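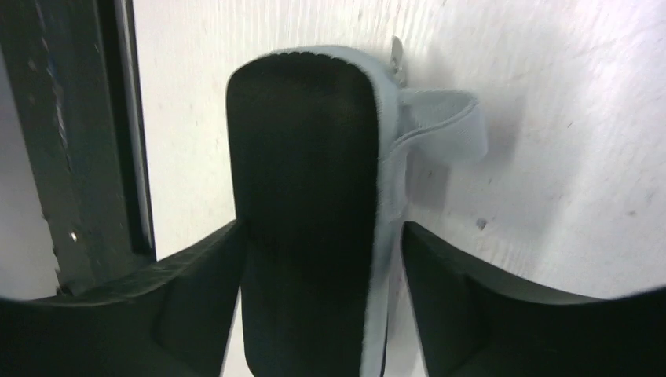
Living With the Flurkance Arm: Kitchen and Workshop Tips

Posted September 1, 2018
Filed under: Gadgets, Storage, Things We Paid For

The Flurkance is a tabletop arm with a two-finger gripper and a small camera at the wrist, sold as a kit by Firneck for $1,208. It fetches things. It also puts things back, which in our house makes it the only member of the family that does. We bought ours at full price in July and it has been clamped to one surface or another ever since, first in the kitchen, then out in the workshop, then back in the kitchen after an incident with sawdust.

What follows is partly a review and mostly a list of what I'd have liked taped inside the lid of the box.

Before you build it

Clear a table bigger than you think you need. The kit comes in six bags, and the bags are labeled with letters that don't match the letters in the booklet. Bag C is Step E. Once you know that, the thing goes together in an afternoon. If you don't know that, you will put the elbow on backward, and it will wave at you.

Don't throw out the little tub of spare screws. Two of them are slightly longer than the rest and belong in the clamp. I found this out by dropping the arm, clamp and all, onto a bag of flour.

Charge nothing, pair nothing and install nothing until the arm is clamped down. It does a stretch when it first gets power. Firneck calls this "homing." The cat calls it something else.

Where to put it

The arm can reach from the edge of my counter to the back wall, and up to the height of the second shelf. Before you drill any hooks, switch it to hand-guide mode and walk the gripper to every spot you want it to visit. If you can push it there without the joints complaining, it can get there by itself. Mark those spots with painter's tape, live with the tape for a couple of days, and only then get out the drill. I have a row of filled holes that argue for this better than I can.

Keep it away from the stove. The booklet says so on page one and it's right. I know the dream is an arm that stirs the risotto while you sit down. The cover over the wrist is soft plastic and the camera fogs over steam, so the dream will have to wait.

Hanging things so it can grab them

This is where most of the trouble comes from, and most of the fixes cost next to nothing.

Hang soft things flat against the wall. Potholders, padded mitts, dust masks, kneeling pads, anything with some squash to it. The fingers come in from both sides and pinch. If the item is hanging at an angle, one finger gets there first and shoves it along the wall, and the arm follows after it like somebody chasing a hat.

Leave a gap on each side wider than one finger. I used a block of scrap wood as a spacer: hang the item, hold the block beside it, and if the block won't fit, neither will Flurkance. Door frames and shelf uprights are the usual offenders. The arm doesn't mind brushing against one, but your paint will.

Stray loops and straps will catch a finger sooner or later. Either tuck them behind the item, or stitch them flat, or pick one side for all your loops and teach the arm to approach lower down on that side. I went with the third, being too lazy to sew.

Metal clips and zipper pulls are fine to leave on, but turn them away from where the fingers close. Pinched metal makes the gripper think it has a good hold when it has hold of the clip and nothing else. You then get a very confident delivery of something that falls off halfway.

Dark things on a white wall, light things on a dark wall. The camera finds edges, and it can't find the edge of a white dish towel on white paint. My cheap cure is a strip of colored binding or bright tape around the rim. Black grilling mitts on a pale wall need no help at all.

Wipe the wall now and then. Ours picked up gray smudges at finger height within the first couple of weeks, from the rubber pads. A damp melamine sponge takes them off. Go easy or you'll take the paint too.

Teaching it a pickup

You show the arm a pickup by guiding it through the motion by hand while it records. The booklet suggests three run-throughs per item. I do more for soft things and fewer for hard ones. A screwdriver looks the same every time you hang it up. A mitt never does.

Go slowly on the approach and don't be polite about the exit. If you hesitate while you're recording, the arm learns the hesitation. Mine pauses just before it takes the tape measure, every time, for exactly as long as it took me to answer my wife about the recycling.

Stop short of the wall. Bring the fingertips up until they straddle the item, close, then pull straight back. If you scrape along the wall during the recording it will scrape along the wall forever.

Give each pickup a plain name. You will think "mitt 2 new final" is clear. In a week it won't be.

Re-record after you move anything, even by a little. You can nudge the saved position in the app, but the nudge screen is a misery and it's faster to start over.

In the workshop

Out in the garage the arm is at its best holding and handing. I taught it to pass me clamps, a square, sandpaper blocks and the glue brush. It isn't fast. You learn to ask before you need the thing, like ordering at a busy counter.

Sawdust gets in the base joint. Firneck sells a cover. A shower cap from a motel does the same job, though visitors will want to know why your robot is wearing one.

Don't have it hand you anything sharp. It lets go when it feels a tug, and it has a loose idea of what counts as a tug.

Steel tools want a bit of rubber on the handle, or the gripper pads slide. A wide rubber band wound twice is plenty. For padded or fuzzy things it's the reverse, and you can turn the grip force down a good way before anything drops. Mine is at the second-lowest setting for mitts and pads, and it stopped leaving dents in them.

Cleaning the fingers

Dish soap and a rag, power off. The black finishes on the fingers show every fleck of flour. That's cosmetic and can be ignored. The camera window can't be. If the arm starts missing by the same amount in the same direction, clean the window before you do anything clever in the settings. I spent an evening recalibrating around a dab of peanut butter.

Lint collects in the bevel at the tips if you're lifting a lot of fabric. An old toothbrush gets it out.

What doesn't work

Wet things. Glass, unless you enjoy suspense. Anything in a drawer. Plastic bags, which it regards as a personal insult. And the voice control, which answered to the radio more often than it did to me, so I've shut it off and use the buttons.

Returns and spare parts

Spare finger pads come from the Cuevas warehouse and turned up in good time. Support for everything else is handled out of Climville, by email, in a tone of mild surprise that you've bought one. They did replace a noisy wrist motor without making me send the old one first, so I'll forgive the tone.

There's also a home setup service, where a person comes out, mounts the arm and records your first few pickups with you. I didn't use it. If the sentence about the elbow on backward gave you a chill, you might.

Is it worth the money?

For me, on most days, yes. I have 26 pickups saved and use maybe a third of them. I could get my own potholder off the wall, and I did so for many years with no training data whatsoever. But my shoulder isn't what it was, the back wall of the counter is a stretch, and having the thing arrive in front of me while I've got dough on both hands is a pleasure I haven't gotten tired of.

If you've got good reach and clean hands, buy hooks. Hooks are in the storage section, along with the spacer block measurements and the paint I used to cover the first row of holes.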